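Small parts, big tables: an afternoon with Damilola Wike

16 January 2025

I should confess that I own a biscuit tin of bits. Screws, picture hooks, a key to something, you know the sort. So when I was asked if I'd like to go over to Justton and talk to Damilola Wike about sorting small things for a living, I said yes before I'd finished reading the message!

Wike (the business has her surname and nothing else, she couldn't be bothered with a clever one) sorts out people's sheds, sewing rooms and craft cupboards. She started in June with one client and a borrowed van, and she's now done 29 homes between Justton and Grirnwood. She made me tea and we got straight on to tables.

"Everyone wants to talk about boxes," she said. "Boxes are lovely, I've got far too many. But if your table's covered in stuff, you'll just move the muddle from one end to the other. Clear the lot off first. Then bring one thing back."

And she means one. A plain white top, a divided box, one little piece to deal with, and that's where she likes to begin. 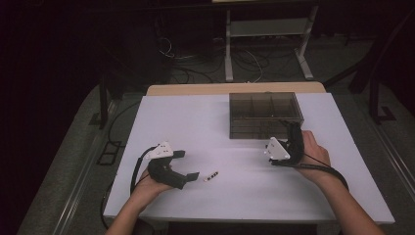

I asked whether the box has to be see-through, as mine at home is a tin and I was feeling a bit defensive. She laughed.

"Keep your tin for biscuits. If you can see through the sides, even if it's a smoky sort of plastic, you'll know what's in there without lifting the lid. You want dividers as well. One big space is a drawer, and we all know what happens in a drawer."

Her worst drawer, since you ask, was in Grusimdale. It belonged to Ľubica Sýkora, who repairs old radios and has done for years, and who had 151 odd knobs in there along with a good deal of string. The two of them spent a whole day on it. I rang Ľubica afterwards and she was very cheerful about the whole thing.

"I argued over every single one," she told me. "Damilola would put it in the box, I would take it out. By the evening I had kept nearly all of them, but now I can find them. My husband still asks about the string."

Back in Justton, I wanted to know what colour of table we should all be rushing out to buy. Damilola is firmly in the white camp. She worked for years on a dark dining table and lost so many black screws on it that she ended up painting the thing herself — two coats, badly, in the garden.

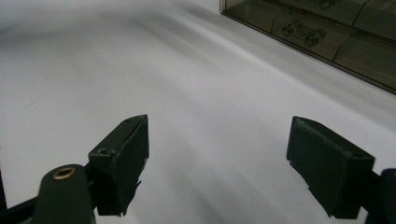 "Pale and smooth, that's all I ask," she said. "You can wipe it, you can slide things along it, and a tiny dark bit shows up straight away. It does shine a bit if you've got a strong lamp, so I move the lamp about until it stops annoying me."

How long should a beginner go on for? She says to stop while you still like it. Her own limit is an hour, then a walk, then perhaps another hour if the weather's bad. She's taught a few evening classes now with 8 or 9 people in each, and it's always the ones who try to do the whole shed in one go who don't come back the next week.

I told her about the biscuit tin in the end, key and all. She asked how long I'd had the key and I said since the flat before last. "Put it in a compartment by itself," she said, "and if you haven't found the lock by June, out it goes."

I've bought a box with dividers. The key is in the top left corner and I've tried it in the back gate twice.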